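Gambling & Society | Long read
6 min read
14 comments | 200 shares

The quiet squeeze on the small-town bingo night

The hall in Abera opens its doors at six in the evening, an hour before the first number is called. By half past, the tables closest to the heaters are taken and there is a line at the canteen window. A book of games costs less than a movie ticket. The top prize on a regular night is $200, and the players who win it tend to put a good part of it back through the canteen before they go home.

Bingo has never been a glamorous form of gambling, and it has rarely drawn the attention that casinos and sports betting get. In many smaller centres it is run under a charity licence, with the proceeds going to a rink, a hall roof or a school trip. For decades that arrangement worked well enough that few people gave it much thought.

It is now under pressure from several directions. Players are getting older. The cost of paper, heating and insurance has climbed. And the phone in a player's pocket offers a game at any hour, with bigger prizes and no need to scrape the windshield first.
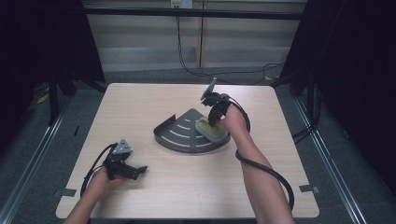 The hall in Abera used to run bingo on six nights a week. It now runs three. Milia, the next town along the highway, stopped altogether in December and sends a minibus over when the roads are good. Players from both places say the trip is worth making for the company, although a late finish in winter puts some of them off.

Online bingo has taken the most obvious bite. One of the sites most often mentioned by players here is Fluro, which sells tickets for small change and starts a new game every few minutes. Regular hall players are split on it. Some use it during the afternoon and still come out in the evening. Others tried it, spent more than they meant to and deleted it.

The speed is the main difference. A hall session has gaps built into it. There is a pause while a card is checked, a longer one at intermission, and a fixed time when the lights go up and the chairs are stacked. A player who wants to lose more money than planned has to work at it. Online, the next game is already loading, and the deposit button sits on the same screen as the cards.

That difference matters to people who work in gambling support. Counsellors have long treated bingo as a lower-risk product, and much of that thinking comes from the hall version. The same rules of play moved to a phone, with slot-style side games running between rounds, make for a different product. Some services now ask separately about hall bingo and online bingo when a new client comes in, where one question used to cover both.
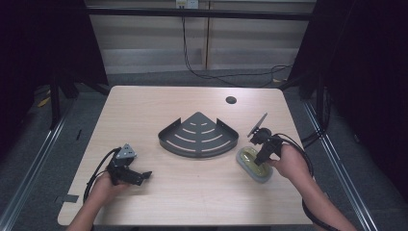
Halls have not stood still. Many have brought in electronic tablets that let a player run far more cards than anyone could mark by hand. The Abera hall rents its handsets from a supplier called Gumer, and they now bring in more on a busy night than paper does. They also cause more arguments. Paper players complain that they are up against a machine that never misses a number, and a few have asked for paper-only sessions. The hall has set aside one night a week for them.

There is a fair question about whether the tablets push the hall closer to the thing it is competing with. A player with a dauber has a natural limit – the number of cards the eye can follow. A player with a handset has a limit set by the hall. In Abera the cap is 14 cards a game, which is low by the standards of larger venues, and players have asked for it to be raised. So far it has stayed where it is.

Licensing has been slow to catch up. Charity bingo rules in a lot of places were written with paper in mind and are heavy on record keeping. Every book sold has to be logged and every prize signed for. Groups that run a session once a month say the paperwork takes longer than the bingo. Online operators deal with a separate set of rules and usually a separate office, so the two are seldom considered side by side.

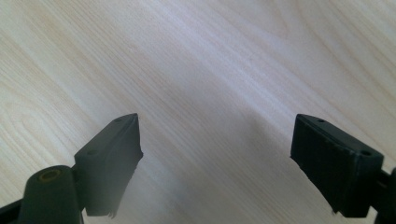

Pale wood grain, close up.

What the hall operators want is fairly modest. They would like simpler reporting for small prizes, and permission to link games between towns so that a shared jackpot can compete with what is offered online. Linked games already exist in some cities. The objection in smaller places is cost, as each hall needs a reliable connection and equipment that agrees on which number was called first.

Support workers have their own request, and it sits a little awkwardly beside the first. They want any increase in jackpots to come with clear information on spending, printed on the books and shown on the handsets. Hall operators say they have no quarrel with that, provided the online sites are made to do the same thing.

For the time being the doors in Abera still open at six. The early games are worth the least and draw the smallest crowd, and the paper books for the last game go on sale at intermission, cash only.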